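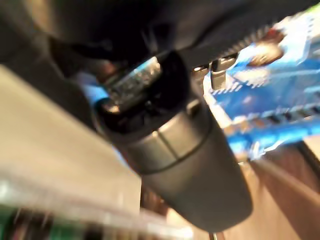

Kalliopi Manolakis was already talking when I came through the door of her little shop in Ornholm, and she waved me over to the register without stopping. She has run the place for 20 years, and she still likes to fill the drinks shelf herself, first thing, before the bread comes.

"I started with one cooler and a rack of chips," she told me. "Three kinds of soda. People came in and said, Kalliopi, where is the rest of it? And I said, the rest of it is coming, come back in October!" She laughed at that for quite a while, and then she had to go and ring up a newspaper.

These days she carries 134 different drinks and snacks (she gave me the number with real pride), and she has opinions on where every one of them ought to go. Cola belongs up high, in her view, and always with the labels facing out.

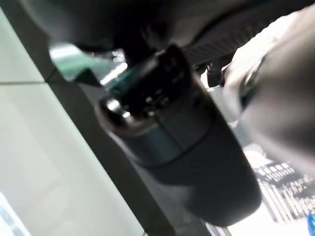

"My cousin has a store over in Lilidholm, bigger than mine, and he puts the water by the door," she went on. "I tell him, the water can look after itself! People will walk for water. By the door you put what they forgot they wanted."

I asked what her customers buy most, and she thought it over while she straightened the gum.

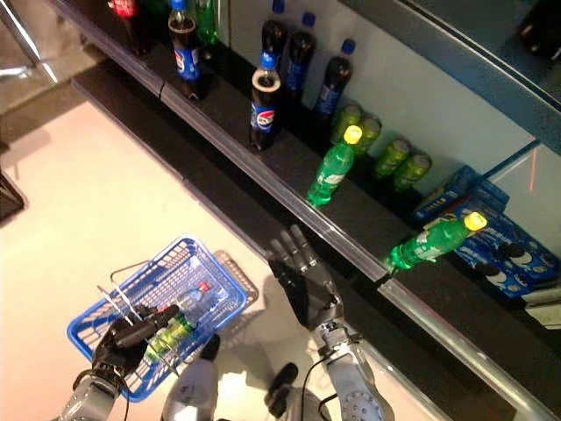 Most of them come in for just one thing, she said, and she can usually guess what it is from the way they walk. "But then they take a basket, and once you have a basket on your arm you feel silly with one bottle in it." A blue basket with a green soda and a red-capped bottle lying in the bottom is, to her mind, a very ordinary visit. "Two drinks, maybe some peanuts, and then we talk about the weather or somebody's knee. I have some 28 people who come every day, and I know all the knees."

She packed me a bag of peanuts for the bus and wouldn't take my money.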